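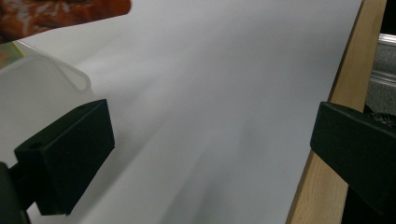 Stullenero macht im Januar wieder auf, und diesmal mit Abendbrot!

Dirkitz. So, jetzt darf ich es endlich verraten: Unser kleiner Brotladen Stullenero zieht um, und zwar in die alte Post am Floltum (ja, genau die mit der schweren Tür, die im Winter immer klemmt). Ich bin Johannes Kekana, ich schmiere seit 8 Jahren Stullen in dieser Stadt, und so aufgeregt war ich zuletzt am allerersten Tag.

Im alten Laden war es ja gemütlich, aber eben auch eng. Wer mittags kam, stand oft bis auf den Gehweg. Am neuen Ort haben wir 33 Sitzplätze, eine richtige Küche und einen Ofen, in dem das Sauerteigbrot endlich so dunkel wird, wie ich es mag. Im letzten Monat sind nebenbei fast 1.000 Stullen über die alte Theke gegangen, und meine Schultern wissen das auch.

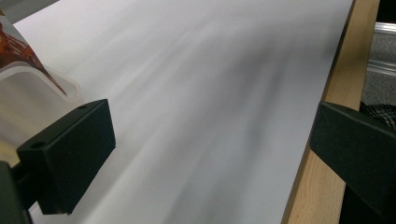 Neu ist vor allem der Abend. Ab 18 Uhr gibt es Abendbrot, so wie ich es von zu Hause kenne: Brot, Käse, Gurken, Radieschen, eine Kanne Tee, und wer mag, nimmt den Kartoffelsalat dazu. Dazu kommen zwei warme Gerichte, die jede Woche wechseln. Den Anfang macht eine Linsensuppe mit viel Majoran, über die wir in der Küche lange gestritten haben (ich wollte mehr Essig und habe verloren).

Den Kaffee liefert uns weiterhin die Rösterei Kaewmanee, die Stempelkarten aus dem alten Laden gelten auch weiter. Bitte also nicht wegwerfen! Und die Leberwurststulle mit Apfel bleibt, danach fragt ihr mich ja ständig.

Zur Eröffnung schneiden wir um 11 Uhr das erste Brot an, die Butter steht bereit, und Kinder dürfen ihre eigene Stulle belegen. Wer aus der Presse kommen möchte, kann vorher gern in die Backstube schauen. Am besten meldet ihr euch kurz bei mir im Laden, vormittags bin ich fast immer da, nur zwischen 12 und 14 Uhr höre ich das Telefon nicht.

Pressekontakt: Johannes Kekana, Stullenero, Alte Post am Floltum, Dirkitz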